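2020年3月3日 星期二 采集记录

Millgate那间卧室,床面整理类任务。先把规范捋一遍,上周Jurko那边退回来的数据基本都是规则没写清楚,怪不得操作的人。

本批目标200条,规则按Fletholm第3版走。

开始前:
两手夹爪编号要和登记表对上,左右别登反。标签贴在壳体上,拍照前擦一下。指尖先合拢再开录,张开着开录的一律算废。 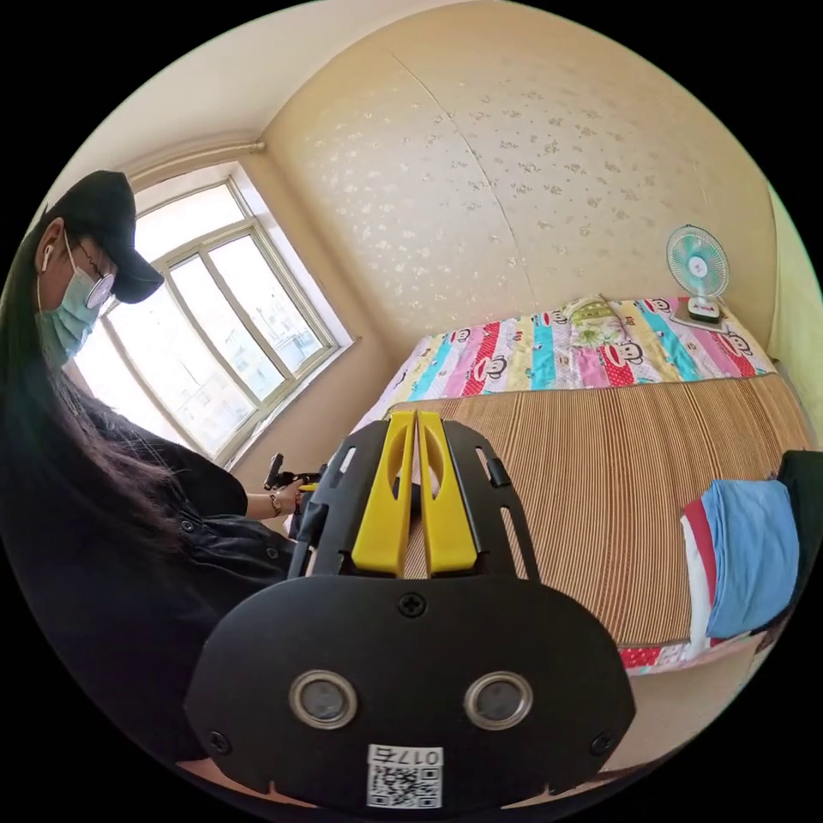
起始姿态停够2秒再动,对齐全靠这一段。之前有人嫌慢直接上手,后处理时两路时间戳怎么都对不上,白采。

视野问题:鱼眼边缘畸变大,目标物尽量放中间。逆光窗户不用拉帘,规则里写的是“保持房间原样”,曝光让它自己调。

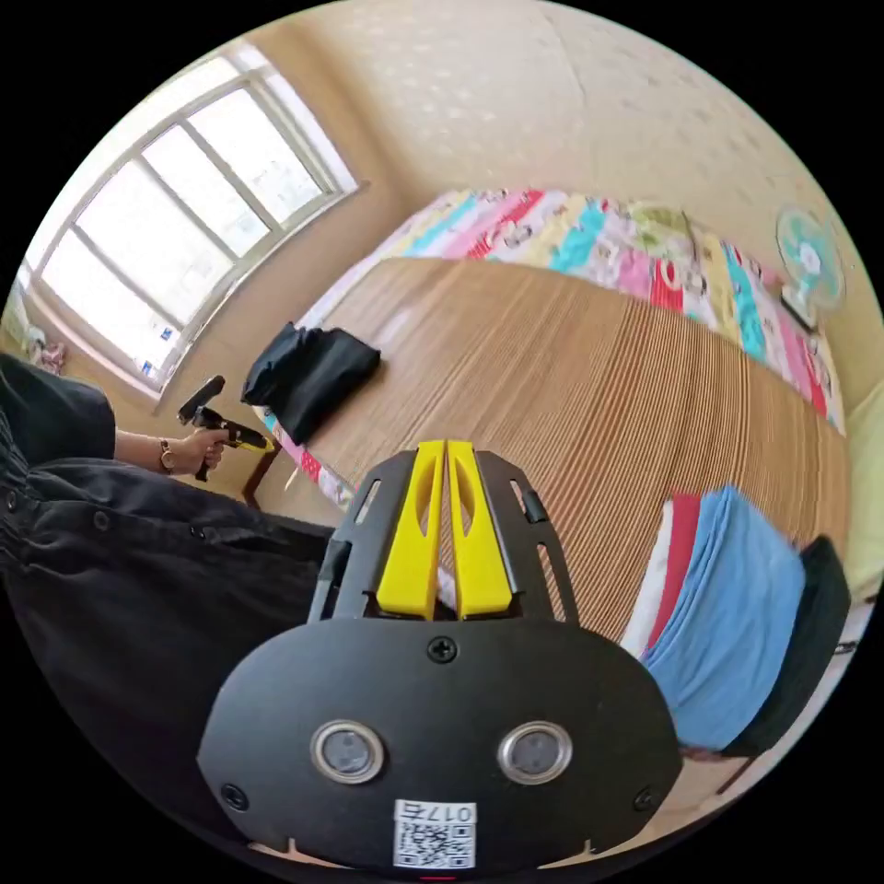

图:017右视角,凉席上的黑色布料,左侧为另一只夹爪。

衣物类:一次只处理一件,别的东西不要顺手挪。抓空了可以重试,最多3次,再不行就停,备注写“失败”,不要删。失败条也要交,Bermúdez的审核表里有单独一栏。

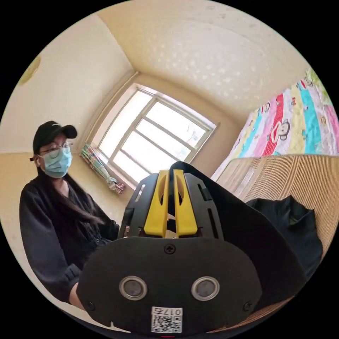
换人、休息都要先结束当前条在放下夹爪,不能录着放。口罩全程戴。镜头上有指印就擦,用镜头布,别用袖子!!

人脸入镜的按隐私条款打标,交付前统一模糊。这条之前漏写了,补上。

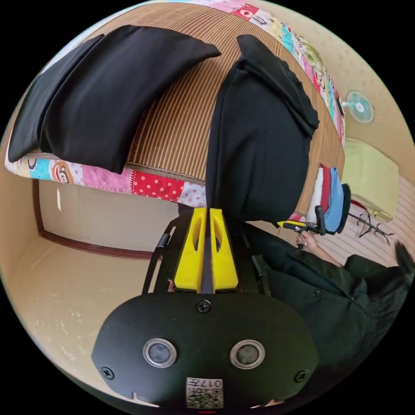
待办
1. 规则第3版里“原样”两个字太含糊,床上已有的东西算不算原样?问Fletholm。
2. 登记表加一列:左/右手编号分开填。
3. 失败备注统一用词,现在五花八门,审核的人看的头疼。
4. 镜头布再买一包。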